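Learning from Demonstration, Course Handout 4
Collecting Examples for a Two-Arm Cell
Teacher: Anneli Savolainen
Lab assistant: Salma El Fassi
Version 2025-04-02

Before you come to the lab

Please read the chapter on behavior cloning again, especially the part on distribution shift. Last year many groups came with a good network and poor examples, and they spent the rest of the course trying to repair the result with training settings. It did not help them much. In this session you will not train anything. You will only make examples, and look at them with critical eyes.

What we call an episode

An episode starts when both arms are in the rest position and the recording is switched on. It ends when the operator presses the pedal. Between these two moments we store the joint angles of both arms, the commanded angles, and all camera streams, with one common clock. If the clock check gives a warning, the episode is thrown away, even when the motion was beautiful.

One episode has one instruction text. Write it in the way you would say it to a colleague: "pick up a red brick". Do not write "perform grasp with the right manipulator". The policy reads this text too, and in July we will test it with sentences from people outside the course.

Work in the cell

1. Log in to Prakiria with your group name and open a new session. The session keeps the calibration file together with the episodes, so do not continue in the session of another group.

2. Move both leader arms slowly through their full range. Watch that the follower arms go the same way and that no cable is pulled.

3. Scatter the bricks by hand. Change the angles as well as the places. Students like to put the bricks in a straight row, and a policy trained on rows learns rows.

4. Record a pick. Come from above, close the fingers fully, and lift a little before you move sideways. The other arm may stay over the table, but it should keep out of the way of the working arm.

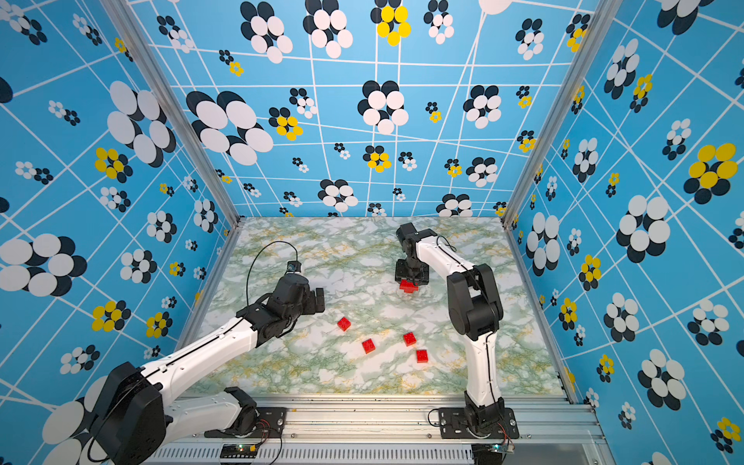

5. Press the pedal and give the label at once: success, failure, or recovery. Recovery means that the first grasp missed and a later one was good. Keep these episodes. They show the policy how to come back from a mistake.

6. Change the operator after 10 episodes. Tired hands make long pauses, and the policy copies the pauses.

How much to collect

Each group collects 43 accepted episodes. The shared set from earlier courses has 728, recorded by many different hands, and you may add it to your own in the next exercise. Please report the results with and without it.

Common errors

Urho Leinonen has checked the old sessions and found the same problems again and again. The operator looks directly at the table, while the policy has only the cameras, so a grasp can depend on something that no camera shows. Use the screen when you are unsure. Another problem is the start position, which slowly drifts during a session. Run the rest command between the episodes.

To hand in

The session number, your label table, and one page of text about which positions are missing in your data and why.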